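Ceramics and the Table, Unit 4 handout
Sorting, stacking and storing mixed tableware
Cokotbridge Adult Evening Program
Revised 2022-03-25

Bring this sheet to the practical. You will also need two dish towels and a week's worth of old newspaper. The program has paper, but not enough for every table.

1. Bodies

Earthenware, including terracotta, is fired at a lower temperature than porcelain. Unglazed earthenware takes up water and chips easily at the rim. A fully glazed piece can still take up water through a bare foot. Stoneware sits in the middle. Porcelain is dense, hard and thin for its strength, and its foot ring, if left rough, will scratch the glaze of whatever is under it.

For this unit, treat every matte piece as the softer one until you have checked the foot.

2. Laying out

Cover the table before anything comes out of the box. Newspaper goes down first, toward the back, and a folded towel or cloth goes in front where the handling is done. Keep the large bowls at the back.

Small dishes can be grouped inside a large bowl while you sort. Lower them in by the rim and let go only when the foot is down.

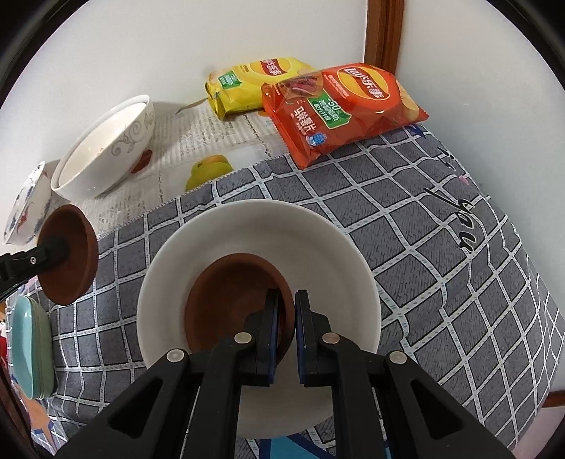 A piece lying on its side rolls if the cloth is pulled. Do not straighten the cloth once the table is loaded. If it has to be moved, clear it first.

3. Nesting order

Sort by shape before size. Round goes with round, oval with oval, square-edged plates on their own. An oval dish placed in a round bowl touches at two points only, and those two points carry all the weight.

Within a shape, the widest goes at the bottom. Put one sheet of paper between glazed pieces and two between a glazed piece and a bare one. The Clamby felt rounds in the supply cupboard may be used in place of paper for plates. They are too small for bowls.

Leave the decorated pieces for last. Blue painted under the glaze is well protected. Reds and oranges are often painted over the glaze and wear off with rubbing, so an outside pattern in those colors needs its own wrap.

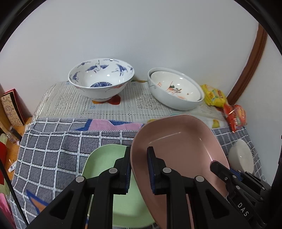
Stacks should be no higher than your hand is long. Ovals stack lower than that, as they tip toward the narrow ends.

4. Washing and drying

Warm water, mild soap, one piece in the basin at a time. Stand dishes on edge to dry and turn them once. Terracotta needs a full day before it is wrapped. Newsprint can mark a damp foot, and the mark is hard to get out.

5. Before next class

Read the Tumudine packet, sections 1 and 2. Skip the table of firing temperatures.

Sort one shelf at home by shape and write down what you moved. Half a page is enough.

The Ichikawa catalog is on reserve at the desk and does not leave the room.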